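Section 5: Watchlists, Episode Tracking and Cast Alerts
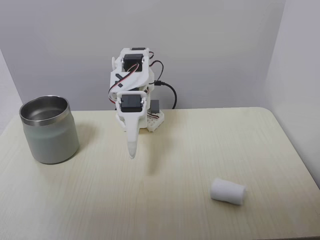
5.1 Before you start

Trolport keeps a record of the series you follow, the episodes you have watched, and the actors and writers you want news about. You can use it on a TV box, a phone or a web browser. The steps in this section are written for the TV box. Where the phone app is different, a note says so.

You need:

A Trolport account with a confirmed email address (see Section 2)
The Trolport app, installed and signed in
At least one streaming or cable service linked to your account (see Section 3)

You do not need a paid plan to build a watchlist. Cast alerts are part of the Plus plan and are grayed out on free accounts.

5.2 Adding a series to your watchlist

1. From the home screen, press the left arrow to open the side menu.

2. Select Find.

3. Type the first few letters of the title. Results appear as you type. If two series share a name, check the year and the country next to each one.

4. Highlight the series and press OK. The series page opens.

5. Select Add to Watchlist. The button changes to On Watchlist.

6. Trolport asks where you want to begin. Choose First Episode, Current Season, or Pick an Episode.

Note: If you choose Current Season, all earlier seasons are marked as skipped. Skipped episodes do not count toward your viewing totals. You can change this later under Series Options > Starting Point.

Phone app: Press and hold the poster in the search results, then tap the plus sign. The starting point question comes up the first time you open the series page.

5.3 Marking episodes as watched

Episodes you play through a linked service are marked on their own once you pass the closing credits marker. Anything you watch another way, such as a disc or a live broadcast on a different set, has to be marked by hand.

1. Open the series page and select Episodes.

2. Move to the episode and press OK once. A check mark appears next to the title.

3. To mark a full season, highlight the season name and hold OK until the menu opens. Select Mark Season as Watched.

4. Press Back to save.

Caution: Mark Season as Watched replaces any viewing dates already saved for that season. The old dates cannot be brought back. If you want to keep them, export your history first (see 5.7).

5.4 Setting up cast alerts

A cast alert tells you when a person you follow joins a series, leaves one, or is announced for a new season. Alerts come from the Mevitz listings feed, which is updated twice a day on weekdays and once a day on weekends. A story that breaks on a Saturday night may not reach you until Monday.

1. Open any series page and select Cast and Crew.

2. Highlight a name and press OK.

3. Select Follow. A small bell appears beside the name.

4. Choose the kinds of news you want:

New roles
Recasting (another actor takes over the same part)
Departures
Awards and nominations
Interviews

5. Choose how you want to be told: on screen, by email, or both.

6. Select Done.

You can follow up to 34 people on one account. When you reach the limit, Trolport asks you to remove someone before it adds a new name.

Note: Recasting alerts can give away plot points, especially in long-running dramas where a character is shown at different ages. If you are behind on a series, turn on Hold Until Caught Up. The alert is then kept back until you have marked every aired episode as watched.

5.5 Spoiler settings

Spoiler settings apply to each profile separately. A change you make on your own profile does not affect other people in the household.

1. Open the side menu and select Settings > Spoilers.

2. Pick a level:

Off – all titles, pictures and summaries are shown.
Low – summaries of unwatched episodes are hidden.
High – summaries, still pictures and guest cast are hidden for unwatched episodes. Episode titles are replaced by numbers.

3. Select Save.

The High setting also hides comments from other viewers. Comments come back when the episode is marked as watched.

5.6 Sharing a list

You can share a watchlist with another Trolport user or with someone who has no account. People without an account see a web page they can read but not change.

1. Open your watchlist and press the menu button on the remote.

2. Select Share.

3. Choose View Only or Can Edit.

4. Enter the other person's email address, or select Show Link to get a web address.

Shared links expire after 11 days unless you select Keep Link Active. To stop sharing, go back to the same menu and select Stop Sharing.

Caution: A person with Can Edit access can remove series from the list as well as add them. Removed series stay in the Recently Removed folder until you clear it.

5.7 Exporting your history

1. On the web version, sign in and go to Account > My Data.

2. Select Viewing History.

3. Choose a spreadsheet or plain text file.

4. Select Request Export. A download link is sent to the email address on your account.

Histories with many years of entries can take longer to prepare. Leave the first request running – a second one cancels it and starts over.

5.8 If something is not working

Episodes are not marked on their own
Check that the service is still linked under Settings > Services. Links to Sirness channels have to be renewed after a password change.

An alert never arrived
Look under Alerts > Held. If it is there, Hold Until Caught Up is on. Email alerts can also end up in the junk folder.

Error 1233 when adding a series
The listing is being updated. Wait a few minutes and try again.

The wrong actor is shown for a role
Open Cast and Crew, highlight the name, and select Report a Mistake. Give the season and episode if you can.

Guide text: Kiyoshi Tamura. Revised November for the current version of the TV box app. Section 6 covers profiles and parental controls.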